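Unit 4 handout: Sorting, storing and labelling small collections
Module convenor: Noemí Quintero. Seminar leader: Kasun Munshi.

## 4.1 Scope of this unit

Unit 3 dealt with the arrival of objects at a museum and the paperwork that goes with them. This unit follows the object from the receiving table to the shelf. It is concerned with small social history collections: household goods, games, tools, tickets and similar material, of the sort held by local museums with limited space and few paid staff.

Students should have read the first two chapters of the course reader before the seminar. The Surkside case papers will be given out in class and must be returned at the end.

## 4.2 Terms

**Accession number.** The number given to an object, or a group of objects, when it formally enters the collection. It is never reused, even if the object later leaves.

**Location code.** A short code recording where the object is kept. It changes each time the object moves, whereas the accession number does not.

**Housing.** The box, tray, folder or bag in which an object is stored.

**Group lot.** Several objects received together from one source and entered under one number, with a suffix for each part.

## 4.3 Sorting on arrival

Objects are sorted first by material and only then by subject. A tin whistle and a tin money box may have nothing in common as far as a visitor is concerned, but they need the same dry conditions. Mixed objects are placed with the material most likely to suffer damage.

The sorting table should be clear before work begins. Food, drink and ink pens are kept out of the room. Each object is given a temporary paper tag, tied or laid beside it, and remains with its tag until the permanent number has been applied.

Arellano's study of the Pacheco collection is the set text for this section. When the collection was checked, it was found that 37 objects had been parted from their tags, and that in most cases this had happened during a single afternoon of sorting. Students should consider what changes to the working order would have prevented it.

## 4.4 Choosing a housing

The box should be larger than the object on every side, but not so large that the object can slide. Shallow boxes are preferred for small items, as they discourage stacking one object on top of another. Objects of different weights should not share a box without a divider.

Ordinary packing card is acceptable for sorting and for moving objects within the building. It is not suitable for long-term storage, for which acid-free board must be used.

The outside of each box carries the following:

- the location code, on the short side
- the accession numbers of the contents, in order
- the month of the last check

## 4.5 Checking

The Dradberg museum holds 1348 numbered objects in its games and pastimes store and checks a sample of 100 each October. Any object not found within 20 minutes is entered as missing and searched for separately.

## 4.6 Seminar preparation

Prepare brief notes on the working order used at Dradberg, with particular attention to the point at which tags are removed. Rocío Beltrán will open the discussion.

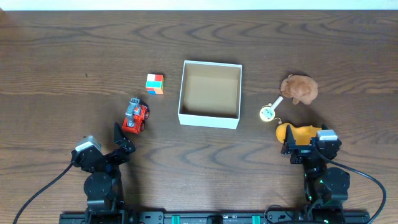

*Fig. 4.1. Open cardboard box and puzzle cube on a wooden table.*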